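Papers > Demonstrations and Public Trials > Section 3
December | By the Brellholm project group
Print | E-mail

3.2 Drawer task during the open day

The open day was held in the Tavley building, and our station was one of those prepared by the Brellholm project. Visitors could come to the table at any time and ask the operator to start a new trial. We chose the drawer task for the visit, as people without technical knowledge understand its goal immediately.

Before the doors opened, we fixed the height of the table and checked the hand against the values from the Simmont laboratory. The trial has 3 phases: approach, contact with the front of the drawer, and pull or push. Other objects stay on the table on purpose, and the controller receives no list of them (Figure 4). The operator may stop the hand but may not correct its path.

In the laboratory we had collected 1,770 trials with the same controller. On the open day we recorded 52. This number is small, and we do not compare the two sets by statistics. We report the visit mainly for the questions it raised about placing and lighting.

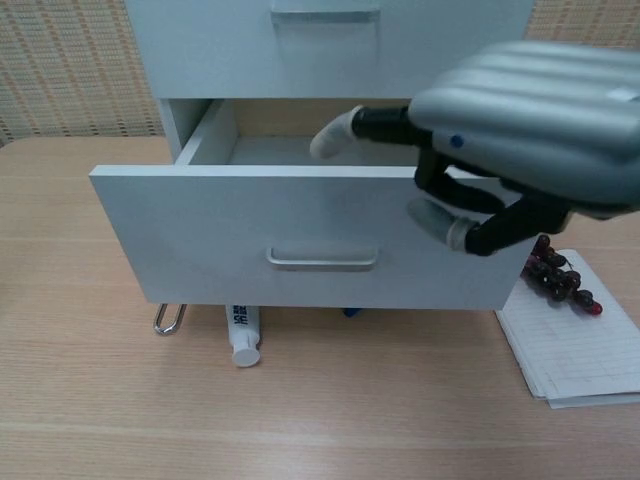
Figure 4. Robotic hand at the open lower drawer of the two-drawer cabinet, with grapes on lined paper at the right.

Several visitors asked why the hand moves so slowly near the furniture. We had set a low speed limit for the public hours, and we kept it for the whole visit. The Martinelli planner was used without changes, and its settings are given in Section 2.

Print | E-mail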